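The slow hand teaches better

I have been teaching robots for 11 years, first in a factory for door locks and now at Iltia, where we prepare small arms for simple work on a table. In this time I have changed my opinion about many things, but one opinion only becomes stronger. When a person shows a task to a robot, the quality of the showing depends mostly on patience, and our field gives patience very little respect.

There are two common ways to do it. In the first way you take the arm with your own hands and move it through the task. In the second way you sit at a distance and drive the arm with a controller, or with a smaller arm which the big one follows. Many of my colleagues prefer the second way, and I understand why. Your hands stay out of the camera view, you are less tired, and the robot records only what it can do with its own motors.

But I want to defend the first way, at least for beginners. When you hold the arm, you feel its weight. You feel that the wrist does not like to turn past a certain point. A person who has never touched the machine will drive it like a car in a computer game, and the recordings will be full of small corrections which have nothing to do with the task. I ask every new operator to guide the arm by hand for one full morning before they touch the controller. Some of them find this old-fashioned.
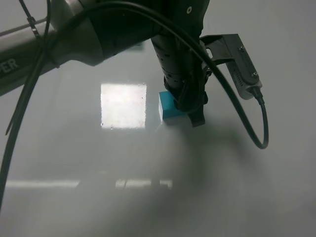

Picking up one block sounds like a task for a child, and visitors sometimes smile when they hear how long we stay with it. I think they judge it too quickly. The operator must decide from which side to come, how high to stop, when to close the fingers and how fast to leave. Every one of these decisions goes into the recording. If the operator waits for a moment above the block only from nervousness, the robot can learn to wait there also, and it will do it very faithfully.

Last winter we made 2,452 demonstrations for a customer, Rovport, and I looked at a large part of them myself. Four people had done the driving. After some days I could recognize each of them without reading the file names. One always came down from the left. One closed the fingers too early and then opened them again -- a kind of stutter. The model trained on everything together was not bad, but it was undecided, like a student who has four teachers and wants to please them all. When we kept only the calmest recordings, we had a much smaller set, and the arm moved better with it.

I know the usual answer. With enough data, the bad habits will disappear in the average. Perhaps this is true for a company that can pay for a building full of operators. For a workshop of our size it is not a plan. And I am also not sure that habits average away so politely. Two good paths around an obstacle, one on the left and one on the right, can give you a path through the middle.
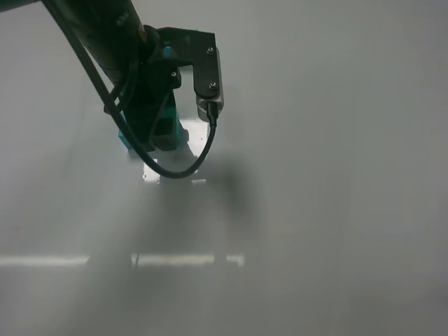
Then there is the question of what the operator sees. In remote work I prefer that the operator looks through the same cameras as the robot, even when it is uncomfortable. If you look over the screen at the real table, you use information which the robot will never have. You see depth, you see behind the fingers, and your movement becomes more sure than the pictures can explain. At first our operators hated this rule. They became slower and they missed more often. I let them be slow. A missed grasp followed by a quiet second try is worth keeping, in my opinion, as long as the person does not panic.

Pay is a part of this problem as well. At Trollow, where I worked for a short time, operators were paid by the number of recordings. You can guess what happened to the movements. They were fast and careless, and after lunch they were worse. I would pay by the hour and put a break of 15 minutes after each long session. I would also let the operator delete a recording without having to explain it to anybody. People know when they have done it badly, usually before the arm is back at its starting place.

My manager says that I want to make a craft out of something which should be an industry. He may be right about the direction. Still, somebody has to sit there and close the fingers at the correct moment, and I would like this person to be rested and to have time.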